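Apr 17, 2020

So I have been meaning to write down how I finally got my old email account moved over to Vistow, because I promised I would and because I will surely forget by August. I had 2000 messages sitting in the inbox (I know, I know!) and the free plan only lets you bring across 1000 at a time, so I did it in 2 batches over a couple of evenings with plenty of coffee.
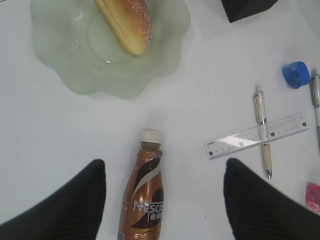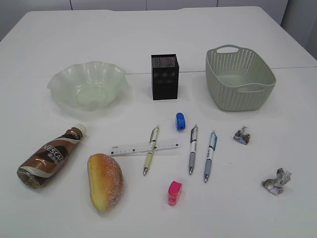
The first batch went through without a fuss. The second one stopped with a message saying my password was wrong, and I must have typed that password every way a person can type it. I wrote to the help desk, got ticket number 1833, and a very kind reply came the next morning telling me to turn off the extra sign-in step on the old account, run the move, and then turn it right back on again. Worked like a charm!

One more thing before I go start supper: check your contacts before you close the old account. Mine came over with the last names missing, and I'm still fixing them, a few each night, and have only gotten as far as the letter G.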